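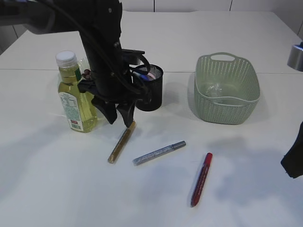

Ticket summary
Subject: Export readings from Bandstead solar array missing from the Pirkalitz portal
Raised by: Bandstead Energy Co-operative
Assigned to: Larnico Metering Support, second line
Priority: Medium
Status: Resolved, under observation

Description of the fault
The co-operative reports that electricity exported from the Bandstead array is no longer shown in the Pirkalitz settlement portal. Import readings for the same site continue to arrive at the usual 30 minute intervals. The export column shows a dash for every interval after the tariff change in August. The portal does not raise an alert, and the site is still marked as "Reporting".

The co-operative first noticed the matter when its monthly statement from the supplier, Ng Power, gave an export payment of nil. The display on the export meter itself has continued to rise during daylight hours. The co-operative has asked that the missing readings be recovered and not estimated, as its members are paid according to the interval in which the electricity is exported.

Information requested at first contact
Larnico asked for the meter display reading at noon and again at 4 pm, the tariff code printed on the last correct statement, and a copy of the portal's message history. All were supplied. The noon and afternoon readings differed by an amount consistent with the output of the inverters over the same period. The message history showed export files being received each night and then set aside with the note "register not mapped".

Checks carried out
The meter was contacted remotely and answered at the first attempt. Its clock agreed with the portal. Export intervals were present in the meter's memory without gaps, including those for the dates in question.

The data gateway at the site was restarted by remote command. Import readings resumed as before. Export readings were sent, and were again set aside by the portal. The gateway was therefore ruled out as the cause.

The site record in Pirkalitz was compared with the one held by Ng Power. Ng Power lists the export register as register 3. The portal had it as register 4, the number used under the previous tariff. The change of number had been sent to the portal by the supplier, but the notice carried the site's old tariff code and was not applied.

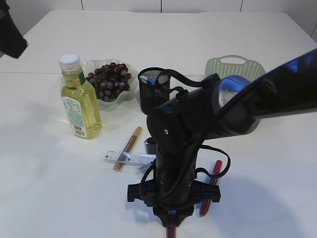
Bandstead Energy Co-operative replied that it had not been told of any change to the register number and had assumed that the new tariff affected the payment rate alone. It asked whether the readings held in the meter would be overwritten before the correction was made, and whether the members' statements already issued would have to be withdrawn.

Larnico's response was that the meter keeps its interval readings well beyond the period affected and that there was no risk of loss. Statements already issued are a matter for Ng Power. The co-operative was advised to ask the supplier for a corrected statement once the readings had been accepted by the portal, and to quote this ticket when doing so.

Corrective action
The export register in the Pirkalitz site record was changed to match the supplier's record. The old tariff code was closed and the new one entered with the start date given by Ng Power. A request was then sent to the meter for all export intervals from that date onwards.

The first attempt to load the recovered readings was refused. The portal accepts no more than 2000 interval records in a single file, and the recovered set was larger. The file was divided by date and loaded again in order, beginning with the earliest. Each part was accepted. The total for the period was checked against the meter display and found to agree. 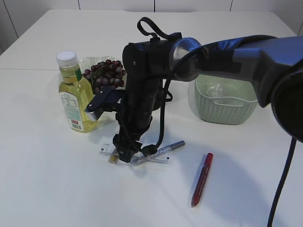
Confirmation and closing notes
The co-operative has confirmed that export readings are visible for the whole of the affected period and that new readings are arriving overnight. Ng Power has acknowledged the request for a corrected statement and has not yet given a date for it.

The site will remain under observation until the next monthly statement has been produced. If the export figure on that statement differs from the portal total, the co-operative should reply to this ticket and should not open a new one.

A separate request has been passed to the Pirkalitz product team, asking that the portal raise an alert when a file is set aside as "register not mapped". That request is recorded under its own reference and is outside the scope of this ticket.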